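Fuvel Collection Kit: Frequently Asked Questions

How many examples does one task need?
Plan for 900 accepted recordings per task. Folding and other work with cloth needs 2000, as fabric seldom takes the same shape twice.

Do I have to record in a lab?
No. Ordinary bedrooms and kitchens are preferred. Use at least 3 rooms per task and leave the furniture as it is.
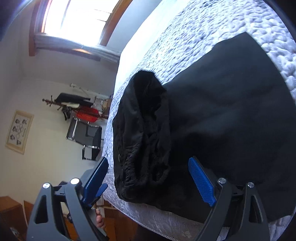 Distine asks whether failed grasps should be deleted. Keep them. Mark the recording "retry" and carry on until the garment is released.

Can two people share one gripper?
Yes, but each person must log in before recording. Repeat the jaw calibration at every change of user.

When is a recording rejected?
When the jaws leave the view for more than 3 seconds, or when the file ends before the jaws open.

Where do I send the files?
Upload them from the Rernivetti desktop client. Partial uploads resume on restart.

Last updated 2021-11-28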